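4.2 Gripper comparison in simulation

We ran the two grippers, Musatis and Etim, on the same arm model and the same controller. Only the fingers and the closing speed differ. Each gripper got 1000 trials, start poses drawn from the Skindwood room set. Camera fixed, lighting fixed. Seeds as in Section 3.

Flat items on soft furniture were the hard case for both. Etim closes faster but tends to push a thin object along before it gets under the edge. Musatis is slower, drops less. Bottles lying on their side were easier, though the approach angle matters alot – beyond 15 degrees off the planned line the fingers meet the neck first and the planner has to retry. Retries capped at 2.

Figure 3. Simulated trial, arm over an armchair seat. Gripper open; bottle-shaped object and white card on the seat. 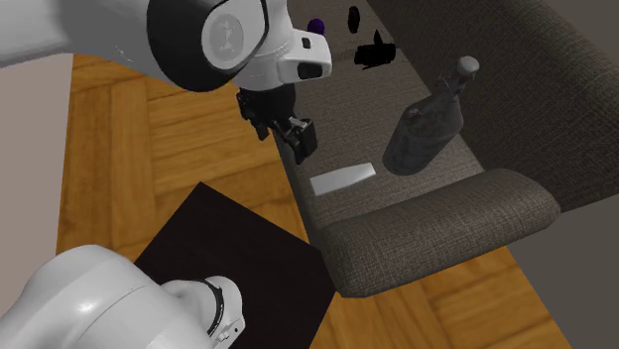 Contact settings were left at the defaults for the first pass, then retuned by Amarachi Nwosu after the seat turned out too stiff. All numbers here are from the retuned version. Trial 2411 was thrown out of the pooled log (solver blew up at first contact). Same protocol to be repeated on the real arm at Uden in September, with teh Etim fingers only.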